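Hosting a fall cider supper for the first time, how much do I need?

Asked in Parties & Holidays

Hi all! My town, Vumolville, does a big harvest weekend every September, and this year I somehow volunteered our street to do the Saturday-style supper that used to happen at the grange hall (long tables, hot cider, soup, somebody's uncle reading a poem). I've been to plenty of these but never run one. We're expecting nearly 150 people if the weather holds. I have 19 folding tables promised and 2 big soup kettles, and that's as far as I've gotten.

My main question is cider. The Henness orchard will sell it to me by the gallon, but I have to order ahead and I can't return any. How much per person? And do I serve it hot, cold, or both? Also wondering if I need a program or if people are happy just eating.

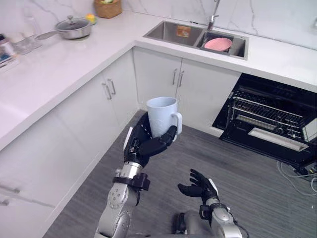 Cider first: I'd plan on a cup and a half per person and round up. We did our supper in Ellberg for years, and the mistake we made early on was ordering by the cup and then setting out big mugs. People fill what you give them! A tall mug like the pale blue-white one in the photo, with the looped handle, is lovely to hold on a chilly evening, but it'll eat through your supply way faster than a paper cup. We ended up asking everyone to bring a mug from home and ordering 12 ounces a head, so for your crowd that comes out a little over 14 gallons. I'd get 16. Leftover cider freezes fine if you pour a bit off the top first.

Hot or cold, do both. Kids want it cold, and grandparents want it hot with a cinnamon stick. Don't let the hot one boil, and put the spices in a cloth bag or you'll be fishing cloves out all night.

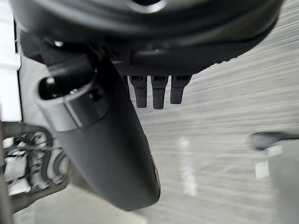
And yes, have a program, just keep it short. Ours was a welcome, one poem, two songs everybody knows, then food. One year we put the songs after the soup and half the crowd was already looking for their coats.

Posted under: Answer 1, marked helpful

Depends on the weather. We had 192 people one year and hardly touched the cold cider because it was freezing out. Get more soup.

Answer 3

Second the short program. I'd add that you should check on power if you're plugging in kettles outdoors. We blew a breaker right before the toast and had to run a cord over from Ogundipe Hardware across the street (they were so nice about it). Also label the soup with the ingredients! Somebody always asks if there's ham in it, and it's never the person who made it who's standing there.

Have fun, these are my favorite nights of the year.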